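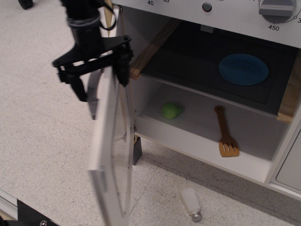 Fault 905 and the oven door (a thread, sorry)

1/ Saturday, March 13, 2021, and I'm writing up a fight between a robot arm and a toy oven. The oven won on points. The arm filed a report saying it had won by knockout, and that report is the part I want to complain about.

2/ The job is the dullest one in the Comier kitchen set. Open the oven door, let go, back off, come in again, push the door shut, back off. There's a plate, a pear and a spatula in the oven so the vision side has something to look at. The arm doesn't have to touch any of them.

3/ We ran 136 cycles. According to the log, 136 cycles finished with the door closed. I have been doing this long enough to distrust a perfect score, and I was still pleased with it for an entire lunch.

4/ Then Anahera Donnelly went through the end-of-cycle stills and asked, very politely, why the closed door was open in 14 of them.

5/ Open by a little, in most cases. Open by a lot in a few. One looked ready to receive a casserole.

6/ So, the first bug. The check for "door closed" didn't look at the door. It looked at whether the finger had reached the spot where the finger would be if the door were closed. You can see how those might be different things. I could too, once it was pointed out to me.

7/ If the finger pushes on the face of the door, fine, the two agree. If it comes in high and slides over the top edge, the finger arrives exactly where it was told to go and the door stays wherever it likes. Log says closed. Green check mark. Next cycle.

8/ I wrote that check. It's eleven months old and has a comment above it that says "good enough for now."

9/ Second bug, and this is where 905 comes in. Sometimes the finger didn't slide over the edge. It came down on top of the edge and stayed there, pushing on a door that opens sideways and has no interest in going down.

10/ That's a lot of arm to lean on a small plastic hinge. The Jalska controller noticed, threw a 905 and froze. Good controller. Then our recovery script woke up, read "905," cleared it, and carried on with the plan.

11/ The plan being: push down some more.

12/ The script was meant for a different problem. Back in October we had a flaky connector that threw 905 when nothing was wrong, always first thing in the morning, and clearing it by hand got old. So it became a script. The connector was replaced. The script stayed on, like a houseguest.

13/ Réjean Arsenault wants it noted that he asked for the script to be deleted when the connector was swapped. It is noted. He has the email, and he has now forwarded the email twice.

14/ None of this broke the oven, by the way. The door still swings. I'd like to credit the design but I think it was luck and a low current limit.

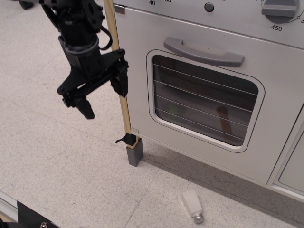
What does a 905 mean on this controller?

It means a joint drew more current than its limit while trying to reach or hold a position. The controller stops sending motion until the fault is cleared. It doesn't say what the arm was pushing against, so a jammed door and a bad connector can give you the same code.

15/ Which brings me to the part that's less funny. On the last 905 of the run, Kiyoshi Tamura saw the arm stop, figured it was done for the day, and reached down to get the salt shaker off the floor.

16/ The script cleared the fault while his hand was under the gripper.

17/ He's fine. The arm moved up first and he moved back first, and there was enough room for both of those to be good decisions. He said a word I hadn't heard him use before. Then he hit the stop button, which he'd have liked to do in the other order.

18/ I've read a fair number of near-miss reports and always had a small private opinion about the people in them. I'm retiring that opinion. He did the thing I'd have done. The arm was still, the fault light was on, and for years a fault light had meant "this will stay put until you do something."

19/ We changed what the light meant and didn't change the light.

20/ Things we did that same afternoon, in the order we did them, which is also the order of how embarrassed we were:

21/ Deleted the recovery script. It isn't commented out or behind a flag. Pirmin Prantl watched me do it and then checked that I hadn't kept a copy in my home folder. (I had kept a copy in my home folder.)

22/ A fault now needs a person to clear it, at the desk, with a key press, after looking at the arm. It costs us a walk across the room. I've seen the step count on my phone and I could use the walk.

23/ Hands go in only with the stop button pressed. A fault doesn't count, and neither does a pause in the program. "It looked stopped" doesn't count either, and that one is now on a piece of tape on the desk in Kiyoshi's handwriting, underlined hard enough to dent the tape.

24/ The door check looks at the door now. It compares the gap along the seam with a reference shot, and if it can't see the seam it reports "unknown." I was against "unknown" at first. It makes the numbers ugly. It made the next set of numbers very ugly and I've decided that's what they look like.

25/ The closing push starts lower, well down on the door face, and if the finger feels anything while it's still coming down it backs straight up and ends the cycle as a failure. Before this, contact on the way down was logged as "early contact (benign)." I'd like a word with whoever came up with benign. See post 8.

26/ We also dropped the current limit for that motion. A toy oven door doesn't need much persuading, and anything that takes more than that is probably a hinge, or Kiyoshi.

27/ What we haven't fixed: the approach height. It drifts over a long run, and we don't know where from. Pirmin says the mount is creeping. Réjean says the calibration is stale. They've each offered to prove it using the same two days of arm time.

28/ Several people have asked if the whole data set is junk. The 14 bad cycles are relabeled as failures and they stay in. The other cycles got checked by eye, all of them, by me, as penance. I now know the front of that oven better than I know my own. Mine has a better light but the knob's worse.

29/ If you have an auto-clear anywhere in your setup, go find out what it was written for and whether that thing still exists. Mine was forty lines long and took less time to delete than it took to explain to Damian Oberholzer why it was there.

30/ Damian signs off on lab safety for us, and his full reply to my three-page write-up was "So it lied and then it moved." I've asked if I can use that as the title. He says the form has a title already.

31/ Replies are on. Yes, I know about force sensors in the fingers. They're on the order list, under a replacement chair. The chair has been there since before I was.

32/ Small correction to 17: Kiyoshi says he hit the stop button first and said the word second. The log has the button press and doesn't have the word, so I'm going with his version.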